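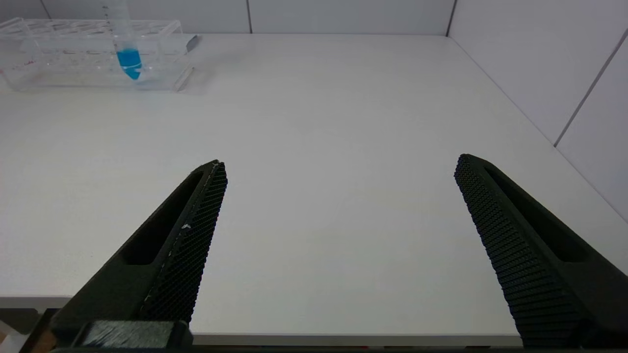

Bench 2, gripper open, blue tube in rack.

Nillirance sample preparation room: automated bench check
Completed by: Rezaul Bepari
Period: August

1. Gripper fingers and pads
Pads secure on both fingers: PASS
Pads free of splits and lifting edges: PASS
Surface clean: COMMENT
Comment: Light specks on the left pad. Wipe at handover. The Flinell manual gives a pad change at 1,000 cycles and the counter should be read by the outgoing operator, who signs for it. At present both shifts assume the other has done it.

2. Stop controls and access
Stop button tested from the seated position: PASS
Stop button tested from the doorway: PASS
Arm speed reduced when the bench is approached: PASS
Restart requires a person at the panel: PASS
Comment: 2 operators still reach across to straighten a tube without pressing pause. Both have been spoken to. The old habit from hand loading is quick and hard to lose. Repeat the pause drill with each shift.
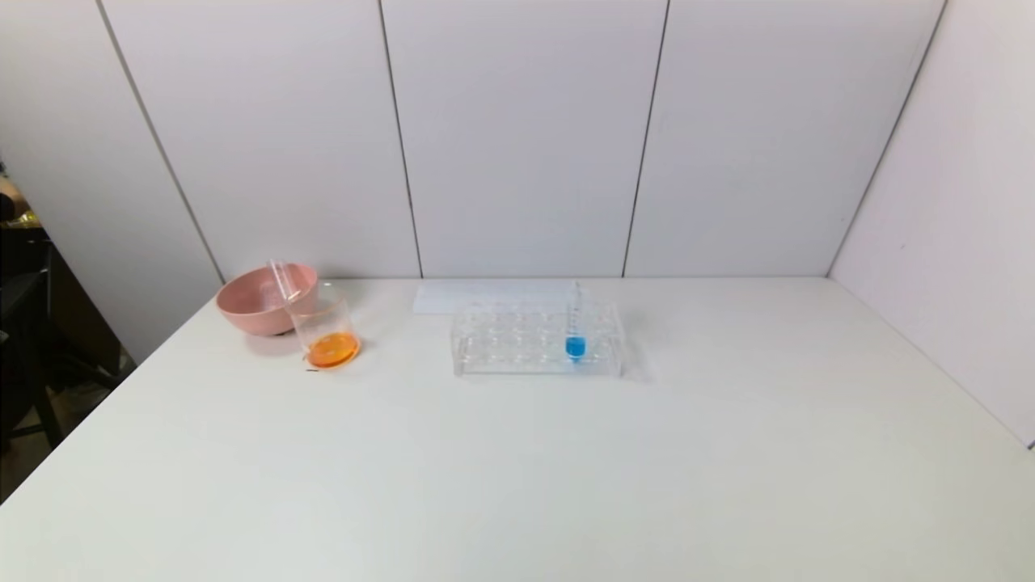
3. Manual work remaining at the bench
Staff no longer load tubes for the whole shift, and the Begum procedure has not been rewritten to match. It still gives one person loading and one person recording. The recorder now also clears glassware, and this needs to be a written duty. A test tube left leaning in a beaker with orange liquid still in the bottom is an open item under the clearing rule, whoever put it there. Beakers and bowls are to be assigned a fixed place on the left, away from the rack.
Written duty for clearing: FAIL
Spill kit within reach: PASS
Liquids identified on the run sheet: PASS

4. Staffing and training
Operators signed off on the panel: 3
Operators waiting for sign-off: 2
Wrist and shoulder complaints reviewed: PASS
Comment: Complaints are lower than under hand loading. Eye strain and boredom are now raised instead, mainly by those watching a full run alone. Rotation between the bench and the Resik store was agreed but has not started. Until it does, no one should watch consecutive runs without

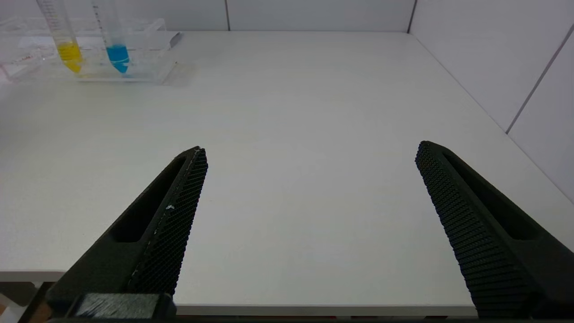 a break away from the panel. The break is to be entered on the run sheet by the operator and not filled in afterwards by the supervisor.
Rotation in use: FAIL
Breaks recorded: PARTIAL

5. Actions
Rewrite Begum procedure, section on clearing. Owner: R. Bepari
Start rotation. Owner: shift supervisor
Add pad counter reading to handover sheet. Owner: outgoing operator
Bench may remain in use while these are open.

We use cookies to remember your settings and measure visits to this site. Accept all | Manage preferences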